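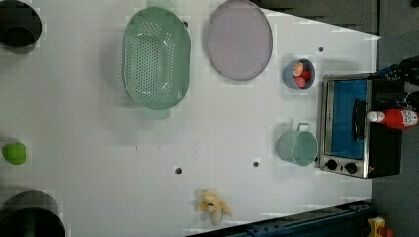 Février
Par Joscha Hinrichs

Coin cuisine : inventaire, entretien et rangement de la dînette

Le lot de dînette de la salle Tekcombe a été revu en février. Le précédent relevé datait de l'ouverture de la salle et ne correspondait plus au contenu des bacs : pièces passées d'un lot à l'autre, couvercles sans récipient, aliments factices rangés avec les ustensiles. La présente note fixe le classement retenu, la méthode de nettoyage et les règles de remise en bac. Elle remplace la fiche plastifiée affichée au-dessus de l'évier.

1. Classement

Le lot est désormais divisé en deux bacs. Le premier reçoit les contenants et la vaisselle : passoire, assiettes, gobelets, tasses, récipients cylindriques. Le second reçoit les aliments factices : agrumes, fruits rouges, légumes, tranches et morceaux. Les petits appareils de cuisine factices ne vont dans aucun des deux bacs et se rangent à plat sur l'étagère basse, face avant tournée vers la salle.

Le tri par couleur, pratiqué jusqu'ici, est abandonné. Il donnait un bon résultat visuel mais regroupait des pièces sans rapport de taille : la passoire vert clair, grande et ovale, se trouvait dans le même bac que de petites pièces vertes, qui passaient dessous et n'étaient retrouvées qu'au vidage complet. Le tri par fonction est plus rapide à vérifier et ne demande pas de connaître le lot.

Chaque bac porte une étiquette avec le numéro de lot. Le lot de vaisselle est le 1316. Le lot d'aliments conserve la référence 2000, déjà inscrite au feutre sous le bac. Les anciennes étiquettes Firer sont à décoller à l'eau tiède, sans solvant.

2. Mise à plat avant contrôle

Le contrôle se fait sur le plateau blanc, et sur lui seul. Les pièces sont étalées sans superposition, ouverture vers le haut pour les tasses et gobelets. Le plateau comporte quelques petits trous de perçage. Ils sont sans incidence sur la stabilité des pièces, mais retiennent les miettes et la poussière : passer une brosse sèche avant d'essuyer la surface.

Ordre conseillé : poser d'abord les pièces volumineuses (passoire, récipients noirs), ensuite les pièces plates, enfin les petites pièces. Les balles et fruits ronds se placent en dernier, à distance du bord. Une pièce ronde posée trop tôt se déplace à chaque contact avec la table.

Les morceaux d'aliments peuvent rester groupés dans un gobelet pendant la pose. La tranche d'orange et les pièces rouges tiennent ensemble dans le petit gobelet bleu-gris. Ce regroupement ne vaut que pour la manipulation. Avant remise en bac, le gobelet est vidé et son fond contrôlé.

3. Nettoyage

Toutes les pièces lavables sont traitées à l'eau tiède additionnée de savon neutre, à raison de 2 ml de savon pour 1000 ml d'eau. Un dosage supérieur laisse un film sur les surfaces mates et rallonge le rinçage.

Passoire. Le fond perforé se brosse sur les deux faces, brosse à poils souples, dans le sens des rangées de trous. Insister à la jonction entre le fond et la paroi. Rincer sous le robinet, secouer, puis poser à l'envers sur un linge. Ne pas suspendre par l'une des poignées pendant le séchage : l'eau se rassemble alors sous le rebord opposé.

Assiettes. Éponge douce uniquement. La face abrasive raye les finitions mates, et les rayures se marquent surtout sur les teintes pâles. Le bord se nettoie séparément, avec un coin de chiffon.

Tasses et gobelets. Contrôler l'intérieur à la lumière avant lavage. Les restes de pâte à modeler se retirent à sec, avec une spatule en bois, et jamais à l'eau chaude, qui les étale.

Récipients noirs. Le brillant du rebord rend les traces de doigts et de calcaire très visibles. Essuyer au chiffon microfibre immédiatement après rinçage. L'intérieur étant sombre, une inspection à l'œil ne suffit pas : passer un chiffon blanc au fond et vérifier qu'il ressort propre.

Aliments factices. Bain court, pas de trempage. Les pièces creuses prennent l'eau par les joints d'assemblage et sèchent mal. En cas de doute, presser la pièce au-dessus de l'évier et la laisser à part jusqu'au lendemain.

Appareils factices. Chiffon humide bien essoré. Ne pas immerger.

4. Séchage

Compter environ une heure à l'air libre pour la vaisselle, à température de la salle. Les pièces sont espacées et retournées à mi-temps. Aucun bac n'est fermé tant que son contenu n'est pas entièrement sec ; le couvercle du modèle Hidayat est étanche et l'humidité y reste enfermée. L'odeur relevée à l'automne dans l'ancien bac unique venait de là.

5. Remise en bac

Bac vaisselle : passoire au fond, assiettes glissées verticalement contre la paroi longue, récipients noirs côte à côte, tasses et gobelets par-dessus. Ne pas emboîter les tasses : les anses forcent et les pièces se coincent.

Bac aliments : vrac admis, à condition que le couvercle ferme sans pression. Les tranches fines sont rassemblées dans un sachet en filet. Les fraises et autres petites pièces rouges, souvent confondues avec celles du jeu de marchande, portent désormais un point de vernis sur la face inférieure.

6. Pièces écartées

Une pièce est écartée si elle présente une fissure, une arête vive, une déformation qui empêche de la poser à plat ou une couleur qui déteint au chiffon humide. Elle est placée dans la boîte grise de la réserve avec un papier indiquant le lot et le défaut. Les réparations à la colle ne sont plus acceptées pour la vaisselle. Elles restent possibles sur les appareils, hors parties mobiles.

Les demandes de remplacement passent par le bon Rirgate habituel, rubrique « petit matériel ». Préciser la forme et la dimension principale ; la couleur est indiquée en second choix, les séries changeant d'une livraison à l'autre. Pour les assiettes, joindre le relevé du diamètre, pris au bord extérieur.

7. Points en attente

L'étagère basse doit être rehaussée d'un cran pour permettre le passage du balai. Le filet à tranches actuel a une maille trop large et sera changé. La fiche de contrôle en une page est en cours de relecture ; dans l'intervalle, utiliser l'ancienne grille en rayant la colonne « couleur ».

Les corrections à cette note sont à déposer dans le casier de J. Hinrichs, salle Tekcombe, avant 16 heures.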